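Plates, trays and tape: your questions answered

I get the same handful of emails every time I post about my everyday dishes, so I finally put the answers in one spot. If yours isn't covered, leave it in the comments and I'll get to it (eventually!).

Why did you switch to color-rimmed plates?

Because we kept mixing them up! With plain white, every snack plate left on the table was up for grabs. Now everybody has a rim color and sticks to it. I bought my first few at Dimitriou, the housewares store over in Bronmont, and went back for more in May.

Do you set the table any special way?

Not really. Plates on one side, metal tray on the other, and whatever is left over goes wherever it fits. I like to lay things out before anybody sits down and move them around until there's elbow room.

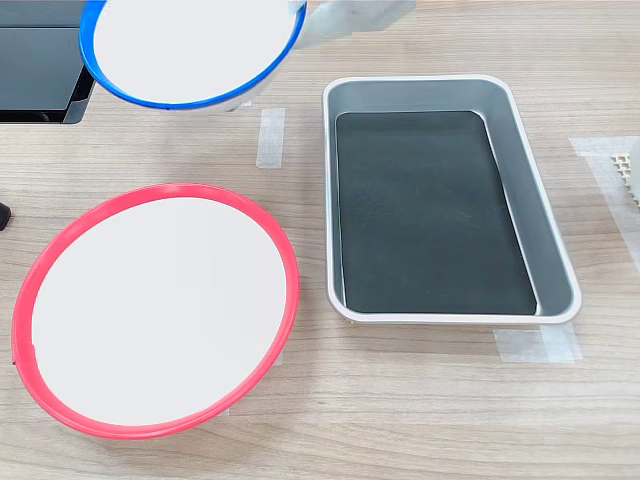 Blue rim, red rim and the metal tray on the light wood table.

What's the tape for?

Marking spots. I use masking tape to show the kids where things go, and it has saved me a lot of repeating myself. Press it down lightly and peel it back slowly, at a low angle. I wouldn't leave it on bare wood for weeks - the sticky stuff gets stubborn.

What size tray should I get?

Mine at home is 14 inches on the long side and it holds cups, spoons and the ketchup. Go for rounded corners if you can, they're so much easier to wipe out. I had a bigger one from Vovlow and it never fit in the cabinet, so it lives in the garage now with the seed packets.

Do the rims fade?

A little, on the oldest ones. I keep them on the top rack and skip the scrubby side of the sponge.

Can I stack them wet?

You can, but they stick together and then you're prying plates apart at breakfast. I give mine 20 minutes in the rack first.

Comments (3)

plumjelly: We do this with cups! Green is mine and I will fight for it.

oatsandhoney: Does the tape pull up an oiled finish? Mine is the Sostov oil and I'm nervous.

plumjelly: @oatsandhoney try a bit underneath first, mine was fine after a day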